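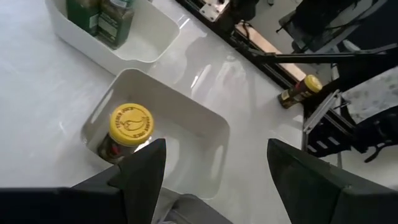

Jar with yellow lid in a white bin, partly behind the left gripper finger. A second jar is lying on its side near the rail.

Zirkent 2 Tabletop Sorting Cell

The Zirkent 2 is a two-arm bench cell for sorting small household goods into open bins. It is sold by Trarberg to test kitchens, stock rooms and research groups that want to find out how much of a putting-away job can be handed to a machine at present. The short answer is part of it. This page lists which part.

What the cell does

The cell picks one item at a time from a flat surface or from an open bin and places it in a second bin. Suitable items are rigid, stand or lie in a stable position, and have a body or lid that fits between two fingers. Spice jars, vitamin bottles and small canned goods are typical. The operator assigns a bin to each class of item before a run. The cell does not work out on its own that a jar belongs with other jars.

What it does not do

It does not open cupboards, screw lids down, wipe surfaces or decide whether something should be thrown out. It will not handle loose produce, open bags or anything that drips. Stacked items have to be separated by a person first. Clear containers are accepted but slow the cell down, as the vision software often asks for a second look before it commits to a grasp.

Test results

The current software was run on 3847 pick-and-place attempts at our Zukport bench. Upright jars and bottles gave few problems. Most failures came from three situations:

Items lying on their side. A round jar can roll when the first finger touches it. The arm then backs off and starts over, up to 4 times, before it stops and calls for help.

Items in bin corners. The wall leaves little room for the outer finger. The software turns the wrist to come in along the diagonal, which works for narrow jars and often fails for wide ones.

Glare. A glossy white top gives false edges under strip lighting. A matte mat (part of the bench kit) removes most of them. Buyers who need to wipe the surface down between runs usually keep the gloss top and accept a slower cycle.

An adult sorting the same goods by hand was faster in every test. We do not expect that to change with this hardware. The case for the cell is repeat work with no one standing at the bench, such as an overnight recount of samples, where a jar moved in 19 seconds is fast enough.

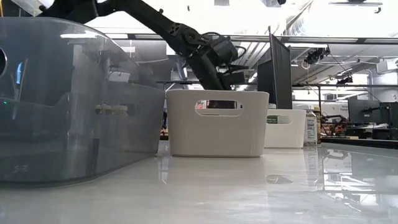 Gripper above a white basket with handle cutout. Second basket and two bottles to the right; gray bin at left.

Bins and baskets

Any open container with a flat base can be used if the gripper can reach the floor of it. Rectangular storage baskets with a handle cutout work well. Enter the inside length, width and depth in the bin table, and mark the cutout as an opening so that the planner does not read it as a missing wall. Tinted bins should be entered by hand. The depth sensor tends to report the contents instead of the near side, and the arm may then plan a path through the plastic.

Bins are not clamped. A light, empty bin will slide if the gripper touches the rim, and the cell does not correct for this until the next full view of the table. Thảo Hứa of our test group recommends a strip of rubber under each bin. We now ship 4 strips with each cell.

Included

Two arms with two-finger grippers
Wrist cameras and one fixed workspace camera
Support frame with sensor mounts
Control computer and Dekker power supply
Rubber strips
Printed setup guide, revised in December

Not included: table, bins, monitor, matte mat (see bench kit).

Setup and floor space

Allow a full working day for installation and camera calibration. The table must be level and must not flex when leaned on. Leave walking room on all open sides – the elbow swings out farther than most people expect on the first run. Cables should be tied to the outer links and checked weekly for wear at the joints. Repeat the camera calibration any time the frame is bumped or a sensor bracket is loosened.

Supervision

The cell stops when an arm meets more resistance than the set limit. This is a means of protecting the goods and the gripper, and it is not rated as a safety function. Keep people out of reach of the arms during a run, or fit the optional light curtain. Glass jars should be run at the reduced speed setting.

Software updates

Updates are free for 2 years from delivery. The next release changes the regrasp routine for round items on their side. Levente Veres maintains the release notes, which list known failures along with fixes.

Ordering

Send a list of the items you want sorted, with weights and lid diameters, to Huệ Đinh at the Zukport office. We will run a sample set before quoting. If the cell cannot handle enough of the list to be useful, the report will say so – several have.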